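Kokkinos Break Room, Counter and Tableware Inspection
Form 19, completed in February

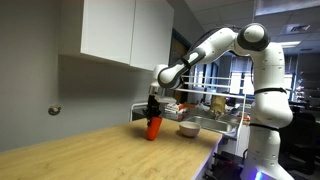
Counter height is 90 cm at the wall side and was measured before the items were checked. The surface is to be kept free of stored goods between uses. Small darker knots in the pale wood are natural grain and are not to be recorded as burns or stains. The off-white bowl stands near the far corner; items of this type go back from the edge after inspection.

1. Countertop level: pass
2. Edges free of splinters: pass. Right-hand edge sanded at last visit.
3. Joint at wall sealed: fail. Reseal 80 cm, Bumau clear sealant.
4. Bowl, rim and foot free of chips: pass
5. Orange-red cup, rim free of cracks: pass
6. Cup stable when set down: pass with comment. Narrow base, do not stack.
7. Surface oil in date: pass. Tin 194, Goltanmont store.

Recheck item 3 after the sealant has cured.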